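The Case for the Plain Wood Table

I spent most of April looking at tables. I know how that sounds! But I write about furniture for a living, the old dining set had finally started to wobble, and I'd promised myself I'd buy one good surface and then leave the subject alone for, oh, up to 11 years.

Pale tops, lots of grain:
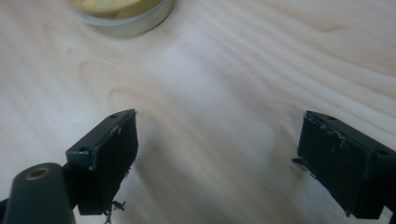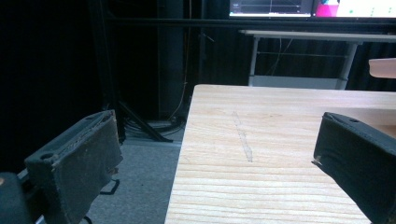
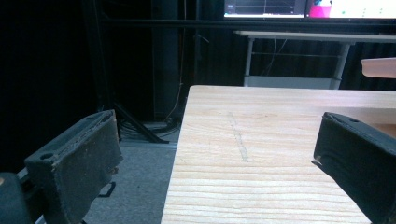 My trouble started at Sornby, a showroom a short drive from my place, where I fell hard for a walnut slab priced at 900 dollars before delivery. I sat at it. I put my elbows on it. I went home and measured my kitchen, and the thing would've swallowed the room whole (dark wood does that, it just drinks up the light). So I swung the other way and started hunting for something pale, and now I can't stop staring at grain. Look at how it wanders into a loose swirl near the middle in the first picture, with those curved bands off to the upper right. I'd happily eat toast over that every morning. With a painted top you get color, sure, but you don't get anything to trace with your finger during a long phone call.

The one I took home is a Damus, 368 dollars, flat-packed, legs in a separate box that weighed more than I did (okay, it only felt that way on the stairs). The Khurana was prettier underneath, with nicer joints, but who's looking under there besides me? And the Zovollow had a coating so glossy I could see my own chin in it.

A pale table shows everything, I should warn you. Coffee rings, pen, the blue from a cheap napkin. I wiped mine down with oil on the first night and again 9 days later, and I still found a gray smudge by my chair that hasn't budged. I keep the salt dish on top of it. My sister-in-law wants to sand it out for me, and I've told her she can bring her sander over as long as she brings lunch too.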